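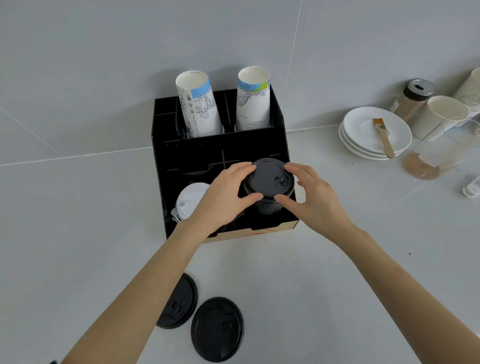 About Stuscombe

Stuscombe is a small translation and editing company that spends most of its days with manuals. If you have ever assembled a garden shed and understood step nine the first time through, there's a modest chance we were involved. If you gave up and called your brother-in-law, that was a competitor.

The company was started by Celeste Falcão and Ottavio Ferraro, who met while arguing over a comma in the Portuguese edition of a dishwasher guide. Celeste wanted it out. Ottavio, who handles our Italian work, didn't read Portuguese at the time but felt strongly all the same. The comma stayed and they have shared an office ever since, mostly in good humour.

Our first regular client was Kasten, a maker of flat-pack cabinets, whose original manual ran to 86 pages and told the reader to "rejoice the hinge." We got it down to something a tired person could follow on a bedroom floor. Redeck came next, with decking and a great many colour charts, and then Drunell, whose pump catalogue has 1,686 entries and one adjective.

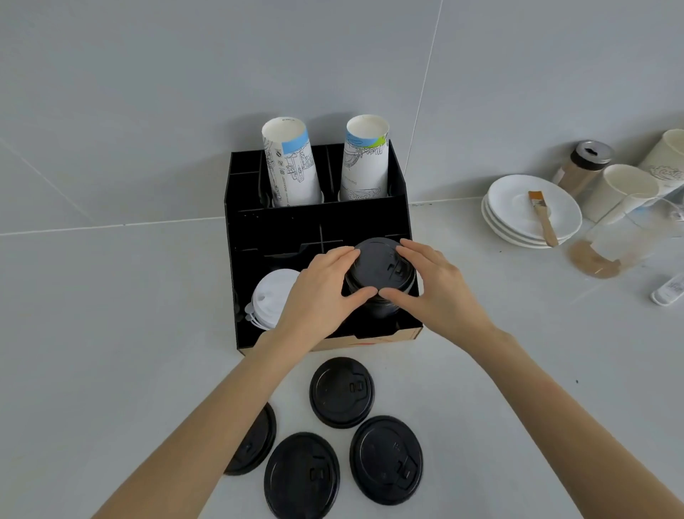
We work in 4 languages: English, French, Italian and Portuguese. We are asked for others every week and we say no politely, then pass along the name of a person who does them properly. English clients can choose Canadian, British or American spelling, and we'll ask which before we start. Please don't answer "normal."

Every job is translated by one person and read by another, who is encouraged to be difficult. Jobs under 700 words usually come back the next business day. Longer ones get a written schedule, and we'd be grateful if you read it.

The office closes for the first week of January. Quotes are free, and Ottavio's opinions on the semicolon are included whether you want them or not.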